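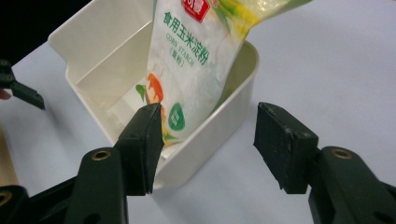 Bag of corn starch (食用玉米淀粉, 生粉) in a cream-white tray.

Storing flours and starches in trays
By Jonatan Söderlund

Bags of starch and flour are awkward to keep in a cupboard. Most of them won't stand up once they have been opened, they slide behind each other, and a small split leaves powder along the whole shelf. The method below uses plain plastic trays for the bags and one or two open-fronted containers for the small packets. It takes an afternoon for a normal kitchen cupboard and much less for a single shelf.

What you need

Rectangular plastic trays with smooth sides
One open container with a low or scooped front
Bag clips or strong rubber bands
A dry brush and two cloths
Labels and a pencil
A tape measure

Measure the shelf first

Measure the depth from the back wall to the inside of the door, then the clear width between any hinges. Door hinges take up more room than people expect, and a tray that fits the shelf may still catch on them when you pull it out. Write the smaller width down and use that one.

Check the height too. A 500 g bag laid at a slant needs far less height than one standing up, so starches can go on the low shelf that is no good for cereal. If you are buying new, look at the base measurements of the tray as well as the rim. The Skulard trays I have in my own pantry are noticeably narrower at the bottom. A rim that turns outwards at one end gives you something to pull on, so put that end towards the door.

Empty and clean

Take everything off the shelf and put it on a clear part of the worktop or table. Brush the shelf dry before you wipe it. Cornflour and water make a paste that gets into the corners and sets there. Once the loose powder is off, wipe with a damp cloth, then a dry one, and leave the door open until the wood no longer feels cool.

Wash the trays at the same time and dry them properly, corners included.
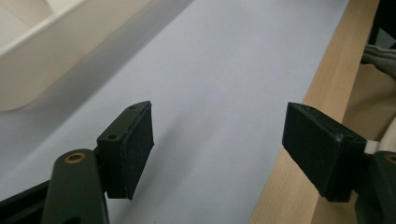 While the trays are drying, sort the bags. Put the unopened ones to one side and look over the opened ones for small holes, usually at the bottom corners or along the back seam. A bag with a hole goes inside a second bag. Anything that smells musty or has hard lumps in it should be thrown away.

If a label is in a language not everyone in the house reads, write the plain name on a sticker and put it near the top. In our cupboard we have potato, corn and tapioca starch, and they look much the same through the bag. Corn starch is what British shops sell as cornflour. The name 生粉 is used for more than one kind of starch, so go by the full name on the packet if the recipe matters.

Load the trays

1. Fold the top of each opened bag down twice, pressing the air out, and clip it.

2. Lay the bags in the tray at a slant, bottom end first, with the printed side facing you.

3. Put the newest bag at the back. Write the month you opened each one on the clip or the sticker, for example "January".

4. Stop before the tray is packed tight. You should be able to lift any bag without moving its neighbour.

I keep wheat flours in one tray and starches in another. Rice flour can go in either. Large sacks don't belong in a tray at all, and a 3000 g bag of bread flour is better in a lidded bin on the floor of the cupboard.

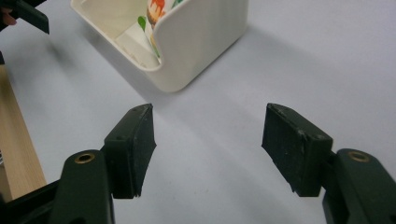 White plastic container with a curved cutout in the front wall.

Small packets

Yeast, baking powder sachets, gelatine and the like get lost under the bigger bags. Stand them upright in an open container and turn the low side of it to the front, so you can flick through them. Smooth plastic is easier to wipe than card or wicker. Put the container next to the trays, or on the shelf above if the packets are tall.

Keeping it going

Lift the trays out and wipe under them whenever you do a big shop. Go through the stickers every 12 months and use up the oldest bags first. When a tray gets powdery, empty it over the sink, brush it out, and wash it in warm water with a little washing-up liquid. Dry it before the bags go back in.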